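Caring for a Bamboo Cutting Board and Dish Rack

Updated 2023-11-19

Bamboo boards and slatted racks last for years if they are oiled on a schedule and dried correctly. Most failures come from two causes: water sitting against one face, and oil applied over a board that was still damp. The procedure below covers a rectangular board with a metal handle and a folding or fixed rack with dowels.

What you need

Food-grade mineral oil
Coarse salt
One lemon, halved
A soft sponge and dish soap
Two lint-free cloths
Sandpaper, 220 and 320 grit (only if the surface is rough)

Step 1. Clear and wash

Take everything off the board. Wash both faces with warm water and a small amount of soap, working along the grain. Do not soak the board and do not put it in the dishwasher. Rinse the handle joint separately, then wipe it dry with a cloth. Water left between metal and bamboo will darken the fibers.

Step 2. Remove stains and odor

Sprinkle salt over the stained area and rub with the cut side of the lemon. Leave for 20 minutes, then rinse. Citrus oil from tangerine or orange peel does not do the same job. Fruit stored next to the board is fine, but cut fruit should not be left face down on it. 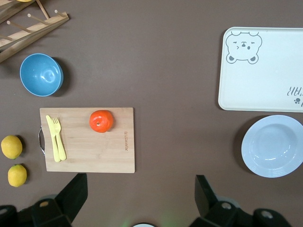
Board, rack and bowl on the table, with lemons at the left and a tangerine on the board.

Step 3. Dry

Stand the board on its long edge so that air reaches both faces. A dish rack works if the spacing between dowels is wider than the board is thick. Leave it overnight. A board dried flat will often cup, with the lower face swelling against the counter.

Step 4. Sand, if required

Run a dry cloth across the surface. If it catches, sand lightly with 220 grit, then 320, always with the grain. Keep the paper away from any engraved lettering. Shallow engraving disappears quickly and cannot be restored at home. Wipe off all dust before going on.

Step 5. Oil

Pour a small amount of mineral oil into a bowl and apply it with a cloth. Cover both faces, all four edges and the area under the handle. Wait 20 minutes and wipe off the excess. Repeat until the board stops absorbing oil — a new board normally takes 3 coats. Olive and sunflower oil turn rancid and should not be used.

Step 6. Treat the rack

Racks need less oil than boards. Wipe a thin coat along the slats and around the base of each dowel, where water collects. Check for movement at the same time. A loose dowel can be reset with a drop of waterproof wood glue. Let the glue cure fully before loading plates.

Maintenance interval

Oil the board monthly in regular use and the rack every April, or whenever the surface looks pale and dry. Plastic utensils can be used on an oiled board at any time after the excess has been wiped off.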